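4. Demonstration During the Open Day
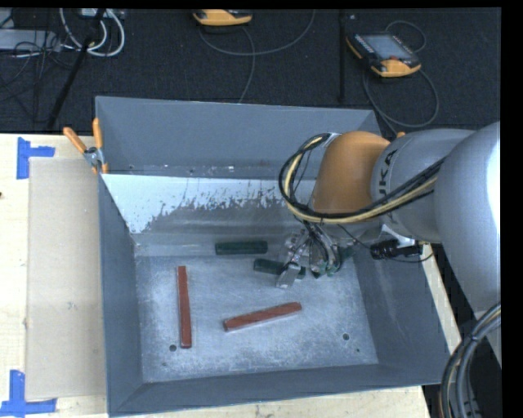 Figure 1. The bin picking station at the open day. The arm reaches over the metal bin with red and green blocks on its floor; a sheet of cardboard lies on the table to the left.

4.1 Setting and procedure

The open day was held in May in the main hall of our laboratory. We decided to show the same station which we used for the experiments in Section 3, because we wanted to learn how the method behaves when the conditions are less controlled. The station (Figure 1) consists of a KUKA arm with a gripper, a metal bin with sloping sides, and a set of rectangular blocks in red and dark green. A spring clamp grips the rim of the bin at its rear left corner. The grasp planner, called Trusel, was the version trained on 3000 simulated picks and was not changed for the visitors.

Each demonstration started when a visitor put the blocks into the bin by hand. We asked the visitors to place them as they liked, also against the walls. After this the operator closed the safety gate and started the program. The task was complete when all blocks were moved out of the bin, or when the planner gave no valid grasp 4 times one after another. Mercedes Mosquera operated the station in the morning and Esko Tuominen in the afternoon. Both wrote short notes on every failed pick.

4.2 Observations

In total 143 picks were attempted during the day. We do not report a success rate for them, as the arrangements were chosen freely and can not be compared with those in Section 3. The notes are nevertheless useful. Most failures concerned blocks lying close to the foot of a sloping wall, where one finger has little space to go down. The planner often preferred a block in the middle of the floor, and this is a good choice at first – but it leaves the difficult blocks for the end.

A second group of failures was related to the bin itself. Its floor is bare metal and has many scratches and lighter patches. Under the lamps of the hall, which are stronger than those in our usual room, the depth values on these patches were noisy. The simulated bins have a uniform surface, so the planner had not met this effect before.

Several visitors from the company Pladholm asked why the arm waits before it goes down. The pause is the planning time, and it was limited to 2000 ms in all demonstrations. We had considered it short, but for a person standing at the gate it seems long. In the next version the arm will move to a waiting position above the bin while the grasp is still being computed.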